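About Carico

Carico makes open shelving and carry baskets for small rooms. Issa Srour and Minttu Kiiskinen started the company in April with 60 shelf units, all white.

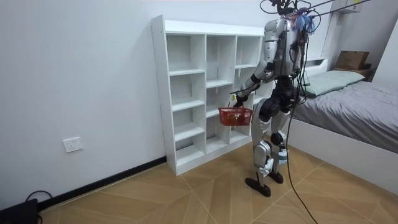 Siiri Sepp wrote to us that the square cubbies suit her hallway better than drawers did, and she would like a taller one.

We keep fruit on our own shelves, a piece or two to a cubby, and carry it in a red plastic basket with a looped handle.

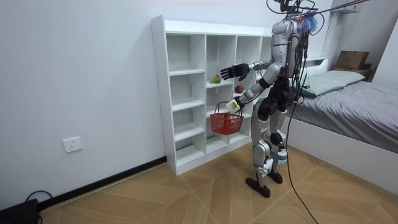 Fruit and Shelves

Pears and apples go in first. Mangosteens sit near the front edge, where a hand can reach them.

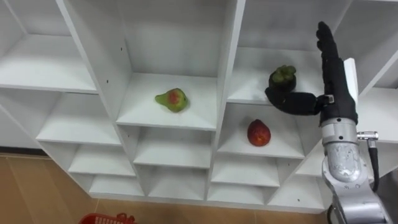 We wipe the panels on Fridays and sell baskets singly or in boxes of 300.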